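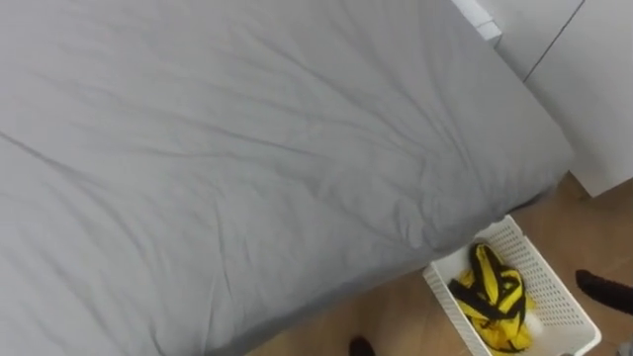

About us

Hi, I'm Isla Prendergast, and I run Prarker. We help small and mid-sized businesses work out who they should be teaming up with, who they should be buying from, and which of their subscriptions they could cancel tomorrow without anyone noticing.

I started the business after a long stretch in procurement at a wholesaler, where my favourite part of the job was never the contracts. It was the phone calls. You'd ring a supplier about a late invoice and come away knowing that their freight bloke was looking for work, or that they'd just changed booking systems and hated the new one (they always hated the new one). I kept a notebook of all this. When I left I had 447 entries in it, and my first three clients came straight out of those pages.

The notebook is now a proper database called Kokero, built by Shigeru Kuroda, who joined me in our second year and very politely asked whether he could stop reading my handwriting. It has 1,727 suppliers in it at last count, with notes on lead times, minimum orders and who picks up the phone. Clients get their own login. We don't take commissions from anyone listed, and we never have.

Amra Petkov looks after pricing reviews. Send her your last year of supplier bills and she'll go through the lot, line by line, and then you'll get a plain two-page letter with what she'd renegotiate and in what order. She is also the person to talk to about payment terms, and she loves talking about payment terms!

Spyros Berisha handles what we call introductions. Say you make cabinets and you're forever turning down jobs that need stonework — he'll find a stonemason who is forever turning down cabinets, sit you both down and help you write up how you'll share quotes, leads and the odd grumpy customer. He has set up roughly 20 of these so far.
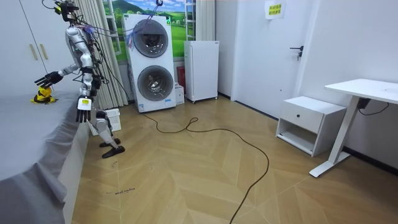

Most of our clients have somewhere between four and 30 staff, and a fair few are family businesses. We'll work with sole traders too, but we'll probably steer you to the group workshops first as they're a lot cheaper. Vesela Đorđević runs those at our Didusstead office and online. A workshop costs $375 a person and covers mapping your suppliers, spotting the one you rely on too much, and having a backup before you need it. Bring your actual figures. Lunch is included if you come in person.

We're a team of five and we'd like to stay close to that size. If we're full, I'll tell you when we next have room, or give you the name of another adviser I'd be happy to use myself.

The first chat is free and usually with me. Use the contact form or give the office a ring, and leave a message if I'm on the other line.

Isla

Page last updated February 27, 2021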